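The Erner Lap Steel

The instrument came to the Pindlow workshop on 19/03/2019 with a label tied to the nut end. It gave the owner as Fairclough and the fault as "hum". No telephone number had been written in.

1. Receipt

Sandra Garside entered it in the book as an Erner lap steel, six strings, one pickup, serial plate missing. Erner had built amplifiers at Prunau before it built guitars, and the habit showed. The body was a plank with square shoulders. The control cavity was far deeper than it needed to be and lined with tinned sheet, soldered at the corners.

She plugged it in. The hum was there, at mains pitch, and it did not change when she turned round on the stool with the guitar on her knees. That ruled out the pickup as the main cause. It stopped when she touched the bridge and came back when she let go.

She wrote: earth to bridge, open.

2. Dismantling

The cover plate was held by slotted screws, one of them a later replacement with a coarser thread. She laid them out on a strip of tape in the order they came out. Under the plate the wiring was original, cloth-covered, with the joints dressed neatly round the tags. The tone capacitor had leaked wax on to the back of the volume control.

The bridge wire left the lining at its lower corner, entered a drilled hole and did not come out at the other end. She put the meter on it and got nothing. She took off the bridge.

Beneath it was a shallow recess, cut with a chisel after the finish had gone on. The bridge wire had been snipped short to make room. In the recess lay a piece of paper folded twice.
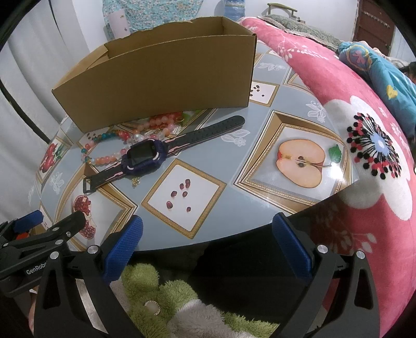
3. Contents of the recess

The paper was ruled, of the sort used for stock cards. On it, in pencil, was a table of string gauges and a tuning she did not know, with the third string lowered by a tone and the sixth raised by the same amount. Under the table was one line: "Leave the wire off until June. He listens for it."

She read it twice. Then she measured the recess, drew it in the book and noted the depth at 2 mm.

There was no good technical reason to leave a bridge unearthed. The strings acted as an aerial, and the player acted as another. A person in the next room with the amplifier running would know from the hum alone whether there were hands on the strings. When the player took hold of the bar the noise dropped. When the player put the guitar down and walked away, it rose again.

She considered this for the length of time it took the iron to heat.

4. Repair

She cut a new length of wire, stripped both ends and ran it through the original hole. The lining took the solder badly at first and needed scraping. At the bridge end she fanned the strands flat against the wood so that the plate would press on them. The meter now read a closed circuit. She did not disturb the capacitor. The volume control measured some 180 kilohms at full travel, which was low but even, and she left that alone as well.

The paper went back into the recess, folded as before. She fitted the bridge and strung the guitar to the gauges on the card, having the set in stock apart from the sixth, for which she used the next size up.

Tuned as the card directed, it sounded wrong for several minutes, until she found that the bar was meant to sit between the frets marked on the board and slide down to them. After that a slow tune came out of it more or less by itself. She played it through once, took her hands off the strings and listened. The amplifier was silent.

5. Return

The invoice came to 20 pounds, labour only. Under "work done" she put: bridge earth restored, controls cleaned, restrung. Under "remarks" she began a sentence, crossed it out and wrote: please confirm that hum is no longer required.

She hung the instrument on the rack by the door with the label facing outwards. The amplifier stayed on until she locked up.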